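The Software Behind a Boring Chore

I got to the test kitchen at Clister a little before eight in the morning, which I was told was late. Brijesh Chaturvedi had been there long enough to finish one coffee and forget a second one on top of a monitor. He runs the planning software for the group, and he'd promised me over email that if I came by I could watch a robot load a dishwasher "very slowly and with a lot of opinions." The opinions were his.

I should say up front that I'm not an engineer. I write about software for a living, and I can read code about as well as I can read Italian menus, so I get the gist and I'm sometimes surprised by what arrives. But I've been curious for ages about what goes on between "pick up the mug" and a mug getting picked up. I had a vague idea that somebody trains a big model, you plug it in, and off it goes. Brijesh laughed pretty hard at that.

What they have is a stack of programs that mostly don't trust each other. At the bottom there's the control loop, which ticks along 600 times a second and worries about torque and nothing else. It has no idea what a mug is. Above it sits the motion planner, a thing they call Flurko, which takes a goal ("hand here, tilted like so") and works out how to get there without putting an elbow through the counter. Flurko replans seven times a second. Then there's perception, which is called Baek and which gets blamed for everything. And on top of all that is a task layer that Brijesh wrote himself over one long winter, and he won't let anyone rename it, so it's still called top_thing_2.

(I asked what happened to top_thing_1. He just shook his head.)

A mug turns out to be a mean little problem! I'd have guessed that plates were worse. But a plate is a disc, and once you know which way it faces you know nearly all of it. A mug has a handle, and the handle changes everything: which fingers can go where, how much room you need on the way down, what it bumps into in the rack. Baek has to guess the handle's direction and then keep guessing it after the hand closes, when the fingers are covering half of what the camera wants to see. Brijesh put the debug view up for me, and the handle estimate showed as a little orange arrow that wobbled like a compass on a boat. When the wobble gets too big, top_thing_2 tells the arm to hold still and wait for a better look. They call this "dithering," and there's a slider for how much of it to allow. Everyone who works there has a different favorite setting and they change it on each other.

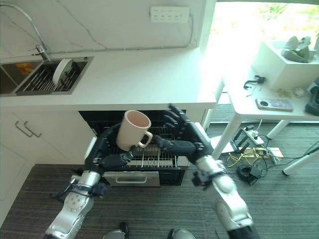 Pankaj Awasthi thinks the whole waiting business is a mistake, and told me so over lunch without my asking. The arm should keep moving while it's unsure, slowly, in whatever direction gives the camera a better view, and the planner should treat looking as part of the job. Stopping to think is what you do when your software was written in separate boxes by people in separate rooms.

Brijesh has heard this before, obviously. His answer is that a stopped arm is an arm you can debug. If it freezes, he can open the log, see the handle estimate, see the plan it refused to follow, and know which program to go and yell at. If everything is moving and blending together, you get something that looks lovely until it does something weird, and then you spend two days working out which piece started it. I went back and forth on this the whole afternoon. I think I was on Pankaj's side until I saw a log file.

Oh, the logs! Nobody puts these in the demo videos, but I could have spent my entire visit in them. The tool they use is called Zornent, and it lines up every message from every layer along one timeline, so you can drag a little bar back and forth and watch the robot's beliefs change. You see the goal come in. You see Baek say "mug, handle to the right, pretty sure." You see Flurko offer a path, throw it out, and offer another. Brijesh pulled up run 301, which seems to be famous in the building, and showed me the moment when the perception code decided the handle had jumped to the other side. For a fraction of a second the planner believed it, and built a gorgeous sweeping path for a mug that didn't exist. Then the next camera message came in and it all snapped back.

The cause was a clock. Two computers disagreed about the time by 30 milliseconds, so a picture from before the wrist turned was being matched with an arm position from after it. It took them most of March to find. The fix was a single line, and the person who found it has since been given the good chair.

I asked whether that was typical and got a sort of tired chorus of yes. So much of the work is plumbing. Which frame of reference is this number in? Was that timestamp from when the picture was taken, or when it showed up? Does "left" mean the robot's left or my left? There's a whole page of their internal wiki about the word "up," and I read it, and I came away less sure than I went in.

The wrist view is where a lot of the current arguing happens. A camera up at the head gives you the big picture, but it's the worst seat in the house once the hand gets close to anything, because the hand is in the way. A camera down at the wrist is close and quick, and its trouble is that it's always looking past its own hardware. So before Baek can say a thing about the world, it has to subtract the robot from the picture, and that means knowing exactly where every finger is, and that means trusting the numbers from the joints. You can see how this goes in circles.
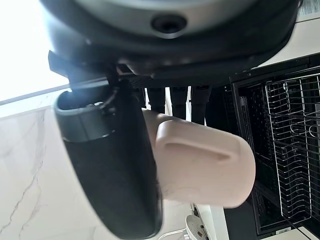

They do the subtracting with what Brijesh calls a self mask. The software takes a 3D model of the hand, poses it using the joint readings, and paints over every pixel where the hand ought to be. Whatever's left is fair game. If the mask is a hair too small, a sliver of fingertip leaks out and Baek announces that there's an obstacle stuck to the gripper, and then Flurko very sensibly refuses to move at all, because as far as it knows it's already crashed into something. If the mask is too big, you erase the edge of the rack you were trying to find. They pad it by hand now, a few pixels here and there, and Brijesh would like that to be learned from data instead. He has a branch for it. He's had the branch for a while.

Wire racks, by the way, are awful. I'd never thought about it. Thin shiny rods, dark gaps, and a depth sensor that can't make up its mind whether it's looking at the wire or through it. Their trick is to stop trying to see the rack in full. Baek finds a few of the stronger lines, fits a stored model of the rack to them, and the planner works from the model. It's a bit like walking through your bedroom at night, where you bump one corner of the bed and then you know where the rest of it is. The weak spot is that the model assumes the rack is pulled all the way out, and people (me, at home, constantly) leave it halfway. So now there's a little check that slides the model in and out along its rails until the lines agree, and that check ate more of the year than Brijesh wanted to admit.

Late in the day he let me move the dithering slider. I pushed it way down, toward bold, and he made a small noise but didn't stop me. Then he went off to look for his second coffee, and I sat there with Zornent open, dragging the bar back and forth through run 301, watching the orange arrow flip over and flip back.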